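Plate rim
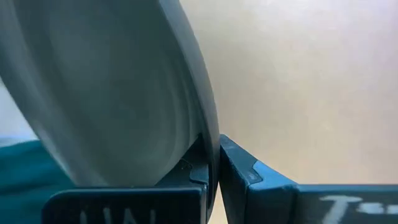
Photo: Hukano Tableware Archive. Reuse permitted with credit.

The rim is the outer edge of a plate or shallow bowl, from the end of the well out to the lip. Also called the border, ledge or (older shops) the marly, though that last one strictly means only the flat raised part. Found on nearly all dinnerware. Coupe shapes have no separate rim - the surface just curves up to the lip.

Parts

Lip - the very edge. Rounded on most everyday ware, thinner on fine china.
Shoulder - where the well turns up into the rim.
Underside - the back of the rim, often plain, sometimes with faint rings that follow the shape of the piece. Rings may come from turning or from the glaze.
Foot - not part of the rim but usually listed with it. The ring the plate stands on.

Shape and size

Width varies a lot. On a plain dinner plate a rim of 39 mm is on the wide side, 14 mm is narrow. Soup plates tend to go wider so there's somewhere to hold. Side plates narrower. Bowls often have none at all, only a lip, and the line between a shallow bowl and a deep coupe plate is not settled. Makers use whichever word they like. The Gunine pattern was sold as a plate in one list and as a bowl in the next, same piece both times.

Seen nearly edge-on, a shallow bowl and a plate can be hard to tell apart. Depth of the well is the usual test, measured with a straight edge laid across the lip.

Handling

The rim is where a plate gets picked up, stacked, racked and dried, so most of the wear is there. Usual advice is to hold it at the edge with the thumb on top of the rim and fingers under, thumb kept out of the well. In a drying rack the plate stands on its rim in a slot. Slots that are too narrow scrape the glaze, too wide and the plates lean and knock together.

Stacking: same size with same size, foot resting in the well below. Barasa, a maker of heavy canteen ware, put a limit of 50 plates on its storage carts and 8 in a hand-carried stack. Home cupboards rarely get near the first number.

Damage

Chips at the lip are the most common fault. Small ones can be felt with a fingertip before they are seen. A hairline crack usually runs inward from the lip and gets longer with use. Chipped plates are normaly taken out of food service. Gray marks on the glaze are often metal from cutlery and may come off with a mild cleaner - worth trying before throwing a plate out.

Decoration

Bands, painted lines, molded ribs, or nothing. Matte glazes show marks more than glossy ones. The Plonar range had a bare unglazed lip, which stained, and later peices were glazed right over the edge.

See also

Coupe plate
Charger
Foot ring
Dish rack

Last edited Tuesday, August 10, 2021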